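Pledovberg Community Board > Food and Kitchen > Leftovers

Reheating fried chicken in a toaster oven: what am I doing wrong

halina_n
Posts: 51
Posted 04/10/2018

I bought the party order from Iyamu for my sister's thing, and my sister's thing turned out to be mostly people who had "already eaten." So I am the owner of a lot of fried chicken. I moved it into a big clear plastic container, which felt very organized at the time.

I've now tried reheating it twice in the toaster oven. Round one came out with a crust like a wet sweater. Round two had a lovely crust, black on one side, and the meat by the bone was the same temperature as when it went in. My husband ate both rounds without comment, so he's no use as a judge.

I don't own a microwave and would prefer not to be told to buy one. What I want is a method a person can follow while also looking for her other shoe.

Halina Nowicki (yes, the one who posted about the jam) 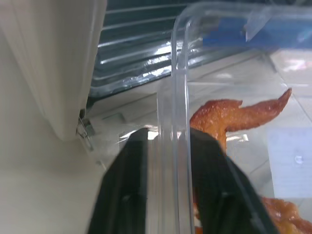 gravyboat_admiral
Posts: 3,735
Re: Reheating fried chicken in a toaster oven

The jam thread was a highlight of my summer, welcome back.

Your trouble starts with the container. Fried chicken shut up in plastic steams itself, and by the time you get it to the oven the crust has already given up. Paper bag, folded over once, into the fridge. The bag gets greasy, you throw out the bag. I've done it this way since college and only one roommate ever complained.

Also, what's the piece with the pointed end curving up at the back? If that's a wing, eat it first, wings don't survive a second heating.

halina_n
Re: Reheating fried chicken in a toaster oven

I've been going back and forth on that piece. Could be a wing tip, could be a strip of batter that got ideas. I was planning to find out by eating it.

A paper bag in my fridge would be sitting on the yogurt. I'm not sure the yogurt would come back from that.

crumbtray
Posts: 2,000
Re: Reheating fried chicken in a toaster oven

Do NOT put it in a paper bag. The bag drinks all the fat and you end up with chicken that tastes like an envelope. The container is fine. Leave a corner open, or lay a paper towel under whatever you cover it with, and stop stacking the pieces on top of each other.

The problem is the reheating. I'd bet money she is putting it on the little pan that came with the oven. The bottom fries in its own puddle and then goes soft. You want it straight on the rack.

(This is my two thousandth post and I'm glad it's about chicken.)

gravyboat_admiral
Re: Reheating fried chicken in a toaster oven

Congratulations on your milestone, which you've spent being wrong.

Straight on the rack means the grease lands on the lower elements and your kitchen smells like a state fair until June.

crumbtray
Re: Reheating fried chicken in a toaster oven

That is what the crumb tray is for. I feel strongly about this, as you may have gathered. Line it with foil, keep the foil well clear of the elements, and check what your manual says first, some ovens don't want foil in there at all.

remi_w
Posts: 51
Re: Reheating fried chicken in a toaster oven

Hello all, Remigiusz Wasilewska, long-time reader, and I see I have exactly as many posts as Halina. I worked the counter at a chicken place for a while (a competitor, I won't name it, it's a nail salon now). We reheated for staff meals constantly, and we were picky because it was the only meal we got.

You are both partly right and you'll both hate it. Chicken goes on a rack, and under the rack goes a shallow pan with nothing touching. In a small toaster oven that can be a squeeze. If it doesn't fit, then crumbtray's way, and open a window.

What kind of oven is it, Halina? The size matters more than the brand. In my old Zumen the top of a drumstick was practically leaning on the element, and I had to lay everything on its side like it was napping.

halina_n
Re: Reheating fried chicken in a toaster oven

It's a white one, wide, rounded corners, glass door that folds down in front. It has a rack with bars, so crumbtray gets to be smug, because yes, I was using the pan. I own a rack and was treating it as decoration.

Mine isn't a Zumen. I couldn't tell you the brand without going to look, and I'm sitting down.

The door is my other grievance. When it's down it's so clear that I forget it's there. I've set a spoon on it believing it was the table.

spoonrest_jan
Re: Reheating fried chicken in a toaster oven

I have put an ELBOW on mine. A hot one. The door was hot I mean, the elbow was regular. Please be careful, those doors are not shelves, the hinges on the old Oker I had gave out from people (me) resting casserole dishes on it.

Nothing to add about chicken, I microwave mine and I'm at peace.

gravyboat_admiral
Re: Reheating fried chicken in a toaster oven

Get out.

remi_w
Re: Reheating fried chicken in a toaster oven

Let the man live.

Okay, a method, written for someone missing a shoe.

Take the chicken out of the fridge while the oven preheats. Don't leave it out all afternoon, I know what people are like.

Preheat for real. Toaster ovens lie about being ready, so give it a few more minutes after it tells you it's done. Medium-high, not broil. Broil is how you got the black side.

Pieces on the rack, thick ends toward the back, skin up, a gap between each. If they're touching you're making steam again.

Loose foil tent over the top for the first half, kept away from the elements, then take it off so the crust can sort itself out. If your manual says no foil, use a lower heat and more patience.

Check the thickest piece near the bone. A cheap thermometer beats poking it with a finger and having a feeling.

halina_n
Re: Reheating fried chicken in a toaster oven

This is wonderful and I'm going to print it. I moved the whole operation to the work table so the oven has some air behind it and I have somewhere to put a plate. The table has a light covering on it, big sheets with a seam running across, so I'd like it on record that I'm being brave about grease.

Two questions. Is there any reason to flip? And does the rack go in the middle or lower down? I've got the door down and I'm staring at it.
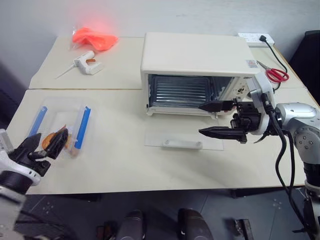 crumbtray
Re: Reheating fried chicken in a toaster oven

LOOK AT THAT RACK. All those bars, just waiting. And you had it on a pan.

Middle if the pieces are flat, lower if they're big. No flipping. You will lose crust to the bars every time and I'll feel it from here.

gravyboat_admiral
Re: Reheating fried chicken in a toaster oven

Flip once, near the end, with tongs and a steady hand. A crust that can't take one flip was never much of a crust. And put something under that oven before you run it hot on a covered table. I don't know what the covering is and neither does the oven.

remi_w
Re: Reheating fried chicken in a toaster oven

Seconding him on the table, which pains me. A heatproof board under the feet, and leave space between the back and the wall. Your manual will give you a distance.

On flipping I'm with crumbtray. The heat comes up through the bars, the underside looks after itself.

gravyboat_admiral
Re: Reheating fried chicken in a toaster oven

I have 3,735 posts and have never been outvoted by a tray.

crumbtray
Re: Reheating fried chicken in a toaster oven

It'll be more than that now, you keep replying.

halina_n
Re: Reheating fried chicken in a toaster oven

Reporting back. Oven on a stone board, rack in the middle, thick ends to the back, tent on and then off. I flipped one piece and left the others alone, in the interest of science and keeping everybody mad at me.

The ones I left were excellent. Crust you could hear from the hallway, hot at the bone. The flipped one left a neat stripe of itself on the bars, but the underside was a little crisper, I have to give the admiral that. My husband said "oh, this is good," which from him is a parade.

The pointy piece was all batter. No bone, no meat. Best thing in the container.

crumbtray
Re: Reheating fried chicken in a toaster oven

A stripe on the bars. I rest my case. Soak the rack before you go to bed or you'll be chiseling.

gravyboat_admiral
Re: Reheating fried chicken in a toaster oven

"A little crisper." It's in writing.

spoonrest_jan
Re: Reheating fried chicken in a toaster oven

does this work for fries

remi_w
Re: Reheating fried chicken in a toaster oven

Start a new thread, Jan. They fall through the rack.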